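Handout 3: When the hand does not let go
Robot Safety and Fault Handling, Unit 4

Read before the lab. The case is the release fault from the bin task. Bring your copy of the cell checklist.
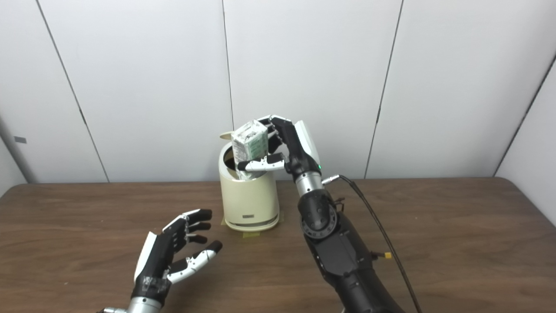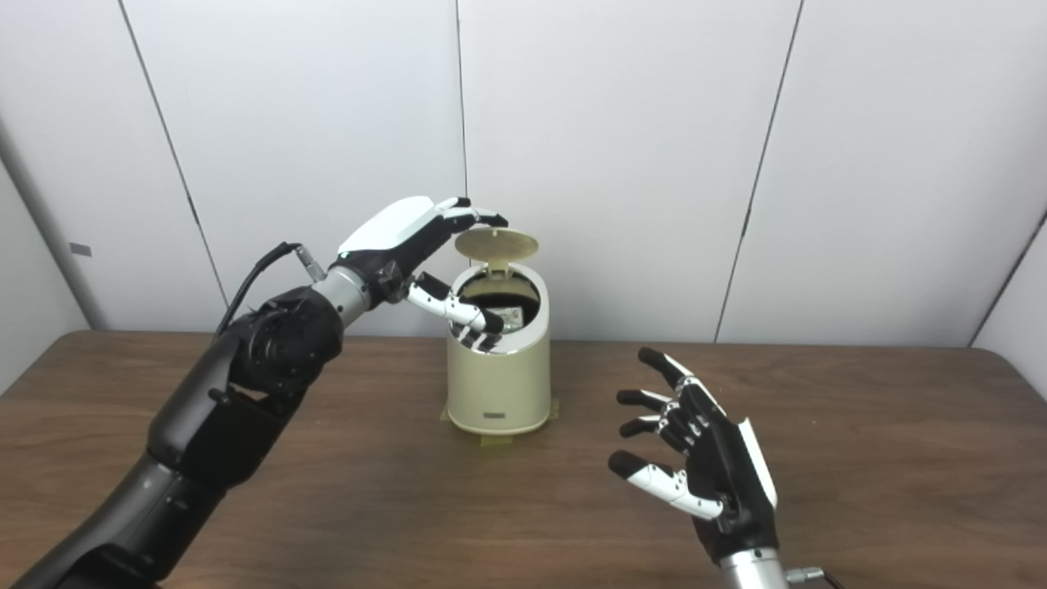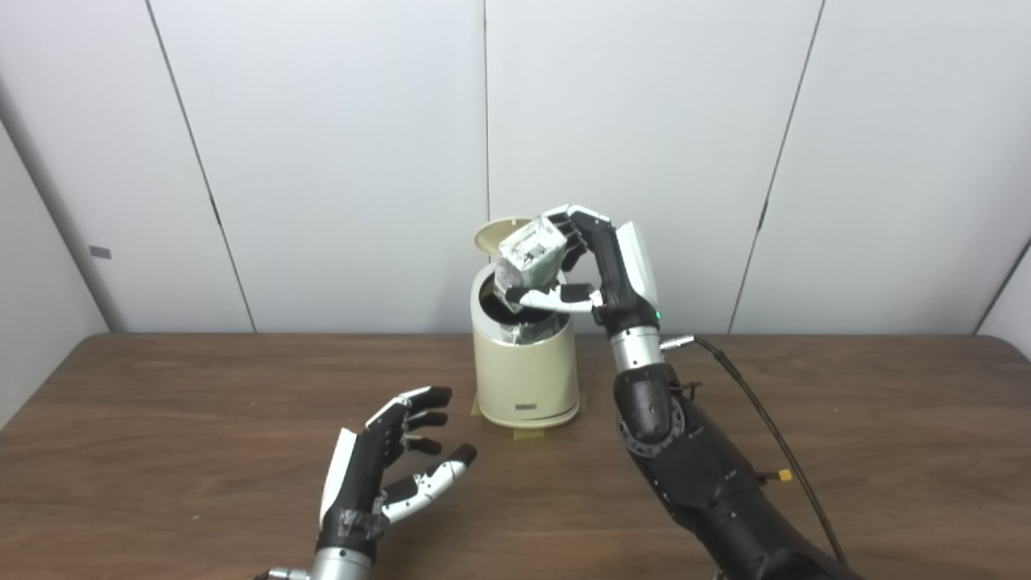 The bin cell, with both hands at the lidded bin.

Ernmont, February

Background
The task is short. One hand opens the lid, the other carries a carton over the opening and lets go. The arm control software is Hiltari. The task script was written for the Grerkeck course cell and had run for 23 cycles before the fault.

What happened
On the next cycle the script sent the open command and got back "done." The fingers had moved only part of the way. The carton stayed pinched between the thumb and one finger. The script went on to the retract step and the arm pulled back with the carton still held. A corner caught under the rim. The bin was taped down, so the load went into the wrist. The operator pressed the stop after 2 seconds.

Damage: one bent thumb link, tape torn at the base of the bin. No one was inside the marked area.

Causes
The "done" reply meant the command had been received. It did not report finger position. The script's author read it as a position check.

The wrist force limit had been raised for an earlier task and was never set back.

The bin was not emptied between cycles. A carton near the top leaves less room for the next one to drop.

Terms
Acknowledgment: the controller has the command.
Confirmation: a sensor reading shows the move was made.
The Subramaniam notes (section 4) use "handshake" for both. In this course keep them apart.

Changes made to the cell
Finger position is read after every open command. If the reading is off, the arm holds still and calls the operator.
Force limits load with the task and are shown on the start screen.
The bin is emptied before each run.

After a stop
Leave the stop pressed. Do not pull the object out of the fingers by hand while the drives have power. Write down the last step shown on the screen before you reset anything.

For the lab
Find 3 other places in the script where an acknowledgment is treated as a confirmation. For each one, write what the arm would do next if the move had failed. Hand in one page per pair.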